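Produce Display and Handling
Unit 6: Table Grapes
Handout for the Monday group. Tutor: Kirsty Mudgway

Read this before the practical. Bring your Unit 5 sheet as well — we will use the same grading terms.

1. The crate

Grapes at the Tomoana stand are shown in open wooden crates with slatted floors. The slats let air reach the underside of the fruit. Check them for splinters and old juice before anything goes in. A sticky slat marks the next bunch.

Keep one color to a crate. Green and red bunches side by side in separate crates are easier for a customer to read than a mix. Dark fruit can take some green leaf beside it. Artificial leaf is fine and can be wiped down.
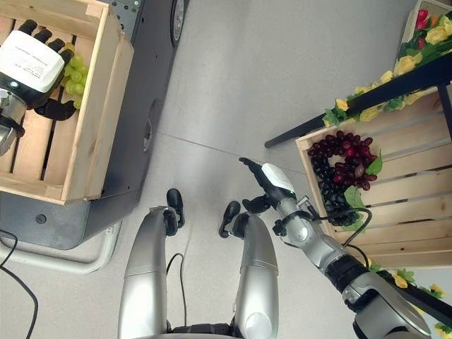 Garlands go along the edge of the stand, outside the crate. Flowers lying on fruit get moved by every customer and end up on the floor. Yellow works with most grape colors. Red flowers should be used sparingly next to red grapes.

2. Lifting and moving a bunch

Pick up by the main stem where you can reach it. If the stem is buried, support the bunch from underneath and close your grip slowly. Do not pull from the side. The berries at the shoulder of the bunch come off first, and loose berries count as waste on the Skedero sheet.

The pale dusty coating on a grape is called bloom. It is natural and customers take it as a sign of freshness. Every touch removes a little, so decide where a bunch is going before you lift it.
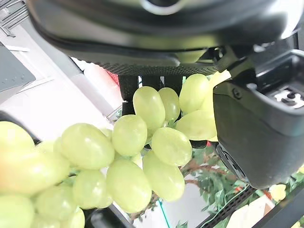

Green grapes turn more yellow as they ripen. A slightly yellow berry is sweet and can stay. Brown or soft berries are snipped out with scissors, leaving the short stalk behind.

3. Practical tasks

Work in pairs. Lindsay Tautahi will sign your sheet.

a. Inspect an empty crate and note any damage.
b. Place one green bunch, stem up, with the fullest side facing the aisle.
c. Move the same bunch to a second crate and record the berries lost. 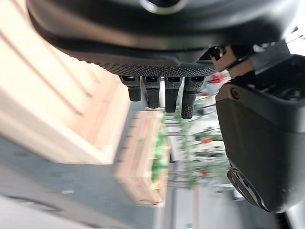
4. Assessment

The practical is worth 9 marks and the written part 9. Late sheets go to Canan Canpolat, in the Prorkside office.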